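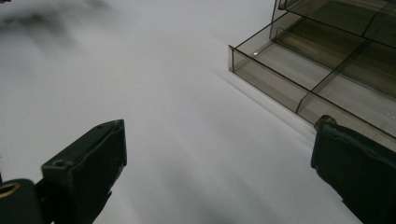

Hand-held gripper at the sorting station, Ellodora open day. The smoky plastic organizer tray is at upper right.

Ellodora opens its workshop doors in June, and you get to hold the gripper

Hello from the workshop! I'm Adhiambo Shirima, and I look after visits and demonstrations at Ellodora, so if you have ever emailed us asking whether you could come and see what we do all day, I'm the one who wrote back saying "soon." Well, soon is here. We held our first open day in June, it went so well that we are doing it again before the month is out, and I'd like to tell you what to expect.

Ellodora teaches robot arms to handle small things. Screws, clips, beads, buttons, the stuff that lives at the bottom of everybody's kitchen drawer. We do it by having people carry out the job first, by hand, with a tool that has the same sort of two-fingered gripper on the end that the arm will use later. A camera on the tool records what the fingers are up to, and those recordings become the lessons. We call our set of lessons Clolumell (I have stopped apologizing for the name, I like it now), and at the time of writing it holds 3455 recorded tries at picking, placing and sorting.

Of those, 647 were made by visitors at the first open day. That still makes me grin. I had told Nikola Ristić, who runs our demonstration program, that I'd be pleased with a couple hundred. He had set up two stations and we could have used more, because people finished their turn and went straight to the back of the line again.

What happens on the day

You come in through the side entrance on the loading dock side, get a name sticker, and Nikola gives a short talk. He promises to keep it under 23 minutes and he has a timer on his phone to prove it. After that it's hands on. You pick up the gripper, you squeeze, the fingers close. Your task is to move small parts between the tabletop and a divided tray, one part at a time, while somebody from our team stands next to you and keeps quiet unless you ask for help. I am told I'm bad at the keeping quiet part.

The fingers are chunky and black, and they look a lot less delicate than the job they are asked to do. Most people go in too fast the first time. Then they slow down, lower the fingers toward the tray, and start watching the edges and corners - and that's the bit we love, since those small corrections are exactly what an arm needs to learn.

See-through trays are a bit of a pet subject here. A tinted clear wall is easy for you and me to work around, but it can be hard work for a camera. Light goes through it, shadows pile up where the walls overlap, and one edge can look very much like the next. "If I could only keep one object in the whole workshop, I'd keep the tray," says Nikola Ristić. "Cardboard boxes are polite. A smoky plastic organizer makes you earn it. When somebody who has never touched our equipment gets a part into the right compartment on the second go, I want to know what they did, and with the recording I can go and look."

In the second half of the visit we run the arm itself. It works through a sorting job learned from Clolumell, and you are welcome to stand at the rail and ask anything you like. It is slower than you are. It also drops things now and then, and we leave those runs in, so please don't expect a polished stage show! A boy at the first open day asked whether the arm gets embarrassed, and Nikola spent a good while answering him properly.

Our partners

The open days are put on together with Kwofie, who make the benches and fixtures we work on, and Wisesora, whose engineers look after the software that sorts through the recordings. Both teams will have people on the floor. If you have questions about how a recording is checked or thrown out, find someone with a green Wisesora lanyard. If you want to know why the benches are the height they are, ask Kwofie, and maybe get a coffee first - it's a long answer and a good one.

Practical bits

Doors open at 10 a.m. and the last group goes in at 3 p.m. Entry is free, but please book, as each group is kept small enough for everybody to get a turn. Children are welcome with an adult. There's a step-free way in through the main entrance, so let me know when you book and I'll meet you there myself. Long sleeves should be rolled up at the stations. You can say no to being recorded and still try everything, just tell whoever is at your bench. The recordings show the fingers and the work surface, and we don't collect names with them.

Schools and reporters can ask for a separate session in the morning, before the doors open. You'll get time with Nikola, a turn with the gripper and as much of the arm as you can stand.

About Ellodora

Ellodora develops training methods for robot arms that handle small and awkward parts. Its Clolumell collection is built from demonstrations made by people using hand-held grippers.

Press contact and bookings

Adhiambo Shirima, Visits and Demonstrations, Ellodora. Bookings for the next open day are being taken now through the visits page on our website, and press requests can be sent using the same form.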